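Notes on Keeping a Household Store Cupboard

2023-01-01

The turn of the year is the customary time for reviewing the store cupboard at Pedden, and the results are set down below for readers who keep a similar record.

The cupboard held 36 entries at the last review. Of these, 19 have been used in full and 2 were discarded, both jars of plum chutney whose seals had failed. The remainder are in good order. Onions from the Clirkidberg market have kept particularly well on the north wall, where the air is cool and the light is poor. Potatoes should not be stored beside them, as both spoil sooner in company.

Certain changes will apply from March. Flour will be bought in smaller bags, and the rye from Stelletti will no longer be ordered, the price having risen twice. Dried beans will be marked with the month of purchase. Readers have asked whether the Mansour method of salting lemons is to be continued. It is, with rather less salt.

Netting from shop-bought produce is kept whenever it is sound. It serves well for hanging garlic and shallots, provided that the neck is tied firmly and the bulbs are not crowded.

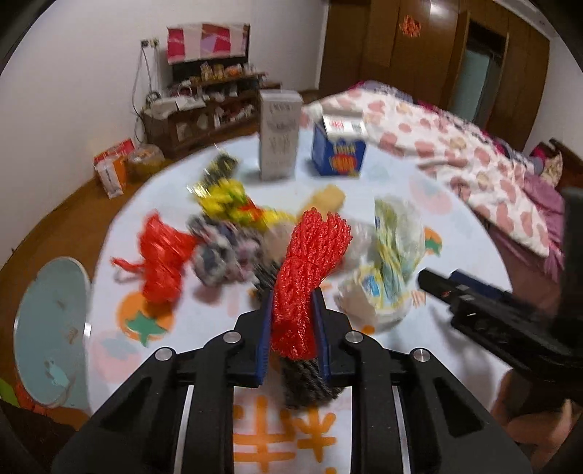 Red plastic mesh netting, bunched together.

A revised list of shelf positions will be published once the lower shelves have been repainted.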